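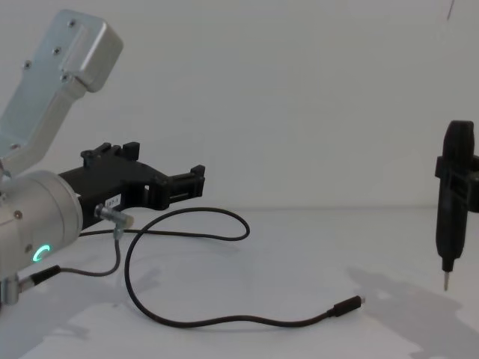 Back room at Limton, the white end. Two weekends of painting and one long evening of swearing at table legs, and it's done, more or less. The table was the whole point of the job. Matt white top, pale, up against the plain white wall, so whatever you lay on it shows up straight away — the long black cable looping over itself across the top, for one, which you could spot from the corridor. On the old brown table you'd have put your cup down on it. Same goes for screws, pen lids, the little clips off things. That was the argument for white and I'm sticking to it.

Posted Sep 30, 2021

Gallery page then, as promised to the people who chipped in. Written in a rush between coats (the shelf, not the wall, the wall is finished, please don't lean on it anyway). Notes go bit by bit round the room, door first, then left. Prices where I've still got the receipt. Questions at the bottom, I've answered a few already.

THE DOOR END

Old hooks stayed. Filled the holes where the noticeboard was, sanded, filled again because the first lot sank. Still a slight dip if you run your hand over it.

Skirting by the door got one coat of gloss and needs another. Not happening till December.

Light switch plate swapped. The old one had gone the colour of tea.

THE WALL

Plain white, flat finish. Paint from Arruda, trade tub, 39 pounds and there's enough left for touching up. Went on thick. Two coats over the old magnolia, three in the corner where somebody had used a marker pen years ago and it kept coming through like a ghost. Stain block first if you're doing this at home. I didnt and I should have.

Judite did all the cutting in. Judite Teixeira, steady hands, no tape, top of the wall in one go while I was still looking for the tape. I did the roller and the moaning.

No pictures going up behind the table. Asked for several times. No. The bare wall is what makes it easy to see what you're doing, and every time we've had a calendar or a poster on that side it's ended up curling and dropping behind the table.

Marks wipe off with a damp cloth if you get them early. If you leave them, they're yours.

THE TABLE

Top is a Hirberg, the matt one. They do a gloss as well and we nearly bought it. Tried a gloss one at Marius's place under the ceiling light and you couldn't look at it for glare, so matt. 155 cm long. We wanted longer but it has to go round the bend by the boiler cupboard and longer wouldn't. Measured that bend with a broom handle, held it up, walked it round. Recommended.

Legs are Rutberg trestles, second hand, a bit battered. Raised them one notch. If you're short, there's a foot board, ask.

Matt white shows coffee rings. Yes. Warm water, drop of washing-up liquid, then dry it properly. No cream cleaner, no green scourers, it goes shiny in patches and then that's it, shiny for ever. There is one shiny patch already, near the wall. Wasn't me.

Front edge — sharp when it came. Rubbed down a touch with fine paper so it doesn't dig into your wrists.

Stands a finger's width off the wall. On purpose, so don't shove it back. It takes a cloth down behind it and it keeps the paint clean.

CABLES

The bit I get told off about. Cables in this room have always been a mess. The old table had a sort of nest underneath and the hoover used to eat it.

What we've got now: a tray under the back edge, screwed in with the short screws (short! the top's not that thick), and a row of stick-on clips on the wall side. Grey clips, 16 in a pack, pack's in the left drawer with whatever's left.

Loops on the table top are fine while you're working. Wide ones, not tight ones. Long black leads especially — bend them hard and they remember it, and then they never lie flat again, they sit there like a spring and flick your pen on the floor. Lay it out loose, let it go where it wants, pull it straight at the end. Coil it over, under, over, under. Marius Mihăilă will show you if you ask him and also if you don't.

Nothing hanging off the front edge. Please. Knees, bags, chairs, all of it catches.

Ties: the cloth ones, hook and loop. Not the plastic ones you have to cut. Someone nicked a lead with the snips last year getting one off and that was a whole lead in the bin.

Label both ends. Bit of paper tape, pencil. Pencil doesn't fade like the felt tip does.

THE FLOOR

Same floor. Scrubbed on hands and knees with sugar soap, came up two shades lighter, which shows you what was on it.

Felt pads under the trestle feet. They'd started scratching.

The rug has gone. It was a nice rug but it slid, and it ate screws. When we rolled it up it rattled.

SHELF

Half done, hence the rush. Undercoat on, top coat tonight. White again, leftover Arruda, so it'll match. Or near enough, it's wall paint on a shelf, I know, I know. It'll get a clear coat over it.

Jars for small bits go on there, lids on. Tall things at the ends. If it doesn't fit on the shelf it doesn't live in this room.

DRAWERS

Left: clips, ties, tape, pencils. Middle: cloths, the soft ones. Right sticks, lift it as you pull. Have rubbed candle wax on the runner, helped a bit.

THE LIGHT

Changed the bulb for a cooler one. Old one made the white look like custard. Judite thinks the new one is too much like a dentist's. We've agreed to leave it till the clocks change and then have the argument properly.

Afternoons you get a bit of shadow along the table from whatever's standing on the left. Turn the lamp on, don't move the table.

STILL TO DO

Second coat on the skirting. Clear coat on the shelf. A proper bin with a lid. Something for the draught under the door. The shiny patch, if anyone knows a trick. Somewhere for coats that isn't the back of a chair.

THANKS

Judite for the edges. Marius for the van, the spirit level and for going back to the shop when the first top had a chipped corner. Everyone who put money in the tin. Whoever left the biscuits.

QUESTIONS I'VE HAD

Can we get the same top for the front room? Yes if there's money. It's bigger in there, so you'd want two end to end, and then you've got a join, and crumbs in the join. I'd rather have one and a gap. Talk to me.

Why not off-white? Looked at three off-whites on the wall, all of them went green by teatime. Plain white stayed white.

Isn't it cold looking? A bit. Needs people in it.

Is the old brown table going free? Gone already, sorry. Went the same evening.

Does the paint smell? It did. Window open on the latch for now, shut it when you leave, push till it clicks.

Can I put hot things on the table? Mat underneath. Mats are on the shelf — well, they will be, they're in a box by the door till the shelf's dry.

COMMENTS

Judite Teixeira: For the record it IS like a dentist's. Looks very good though. And there were three coats by the radiator as well, you were at lunch.

Marius Mihăilă: Trestles are raised two notches, not one. I did the second when you'd gone home, the top was rocking. Check before you tell people about the foot board.

Reply from page owner: Right, two notches then. Will change it when I've got paint off my hands.

Judite Teixeira: Shiny patch — try a barely damp cloth and bicarb, tiny amount, on the underside first. Worked on my kitchen one.

Marius Mihăilă: Don't, it'll make it worse. Put a mat on it.

Reply from page owner: Mat it is, for now. Top coat's going on the shelf at seven, if anyone's passing bring a brush, the decent one has lost half it's bristles and I keep picking them out of the paint.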